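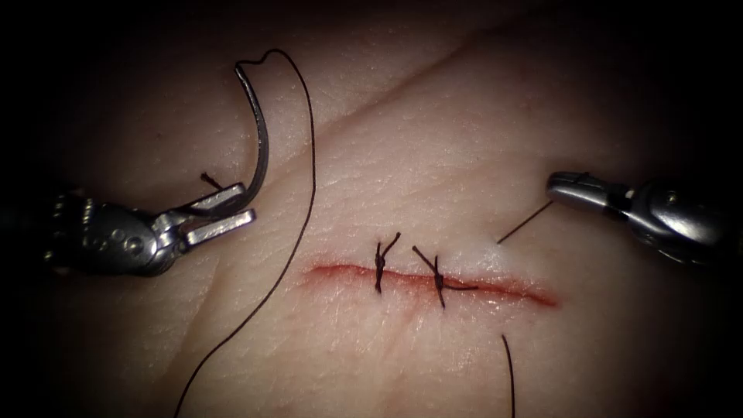 **Tail length on interrupted stitches**

**penner27:** I've been practicing on the Trernach pads since July. My knots hold, but the tails come out uneven. How long do you leave them? 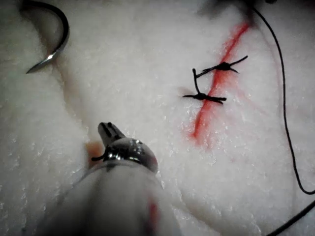 **Ingvar:** Longer than you'd think. Short tails let the knot work loose when the pad flexes. Trim once the whole row is in.

**stondis_405:** Disagree. Trim each one as you go or you'll catch a tail in the next throw.

**penner27:** Tried both on Saturday and made a mess either way. My spacing drifts too.
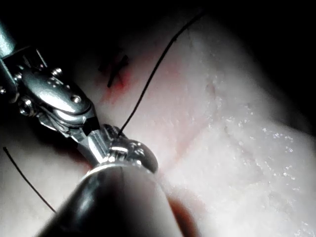

**Þórey V.:** Spacing matters more to me than tails. I pick the next entry point before I pull anything through. Then I look at the thread. With one length running up past the cut and the other tail lying loose on the left, I can tell which one I'm about to wrap. If they're bunched together I stop and sort them out.

**stondis_405:** Fine, but that's slow over a long row.

**Þórey V.:** It is. I'd still do it for the first 27.

**Ingvar:** Same here. Keep the loop loose until the jaws are clear of it.
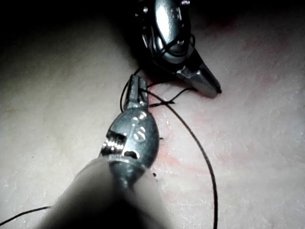 *Thread looped near the jaws, strands crossing beside them.*

**penner27:** OK, long tails next time, trimming at the end. Will post the row.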